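From: Wiebke Voß
To: Fallham Ringers and Singers list
Date: 26th August
Subject: Re: [Fallham] Sheet music for the fall concert, and the seating

Hi all,

Sorry to be answering this from the bottom of a pile of mail, I only got back from my sister's last night and there were 49 messages on this thread alone (you people do love a seating chart).

Hartmut Oltmanns wrote:

> Dear singers,
>
> three things before the first rehearsal after the break.
>
> First, the new parts for the Tanine pieces are here, but the altos
> got the old edition. Please don't mark anything in them until we
> know if the shop will take them back.
>
> Second, I would like to try the altos in the middle this year, with
> the tenors behind them and the basses on the window side. I know
> not everybody likes this. I ask you to give it four rehearsals
> before you complain to me.
>
> Third, can somebody who was at the March workshop write down what
> Fumiko told us about breathing? I was moving chairs for half of it
> and I have only the words "slow fish" in my notes.
>
> Greetings
> Hartmut

OK, taking the third one first, because I do have notes, and I can explain the slow fish!

Fumiko's whole point was that we take our big breaths too late and too high. We hear the end of the intro, we panic, we all gasp on the last beat and our shoulders shoot up around our ears. She wanted us to start breathing in two full beats before we sing, with the mouth already shaped for the first vowel. So if the word is "over," you breathe in through an "oh." That was the fish. You stand there with your mouth in a slow round O like something in a tank and the air just comes in by itself. I felt like an idiot for ten minutes and then I got through the whole long phrase on page 6 without sneaking a breath, which I have never done in my life.

The other thing she said was about where we sneak those breaths. Never at the barline. If everybody breathes at the barline you get a hole, and the audience hears the hole even if they don't know what they're hearing. She had us go down the row and each pick a different spot in the middle of a word, drop out, breathe, and come back in softer than we left. The coming back in softer is the hard part. Jannik kept coming back in like a truck (sorry Jannik, you said it yourself).

I wrote down her warmup too, so I'll copy it out properly:

Hiss on an S for as long as is comfortable, then stop before you're empty. Do that four times.
Lips buzzing, up a fifth and down again, starting on B flat and going up by half steps.
"Ming-ming-ming" on one note, very quiet, feeling it in the nose.
The slow fish, with the count out loud by whoever is leading.
Then one verse of anything you know by heart, standing on one foot. I don't know why the foot. It did make us stop locking our knees.

Now the music. Hartmut, I called the shop about the alto parts before I went away and forgot to tell anyone, so that's on me. They will swap them as long as the covers aren't bent. Mine already has a pencil mark on page 2, very light, and I'm hoping an eraser will take care of it. The difference between the editions isn't huge, as far as I can see. The old one has the repeat written out and the new one sends you back with a sign, so our page numbers are off from everyone else's after the middle section. There's also a wrong note in the old one, second alto, third line on page 4, where it has an F natural and the piano very clearly plays F sharp. If you've been wondering why that chord sounded like a door hinge all spring, there you go.

Dirk, you asked further down about the recording. The file Clelteck sent you is the full thing with both halves stuck together. If you only want the Hamann songs, they start right after the long applause and the chair scraping. I tried to cut it up into separate tracks on my laptop and ended up with one track that was all coughing, so someone more patient should have a go.

As for the seating – I'm going to be the annoying one. I'm happy to try altos in the middle, really I am, but could we please put the second altos on the side next to the basses and not next to the sopranos? We double the basses for most of the slow piece and I can't hear them at all when I'm on the far side. When we did it the other way round a couple of years ago I spent the whole concert singing along with the first sopranos an octave down and nobody stopped me. Also the window side gets the afternoon sun right in the eyes until well into October, so the basses may want to think about that before they say yes. Hats have been suggested. I vote no on hats.

I'm fine with four rehearsals before complaining. Does this count as complaining? I think I got in before the clock started.

Two small things and then I'll let you all go. The 444 bus is on the detour again, so if you come in from the north, get off a stop early and walk through the park. And I still have someone's black folder from the spring concert, no name in it, with a full set of parts and a very nice pencil. If it's yours, tell me what's on the inside cover and I'll bring it along.
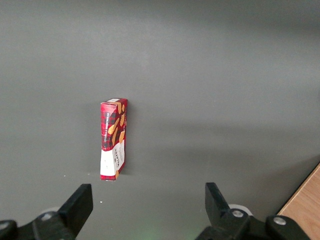
Oh, and Fumiko says she can come back for another workshop if we give her enough notice. She'd like a room with a piano that's in tune this time. I told her I'd ask, so I'm asking. Would a Saturday morning work for most of you, or are evenings better? Just reply to me and not to the whole list, and I'll write up the answers before the second rehearsal.

See you all soon, bring pencils,
Wiebke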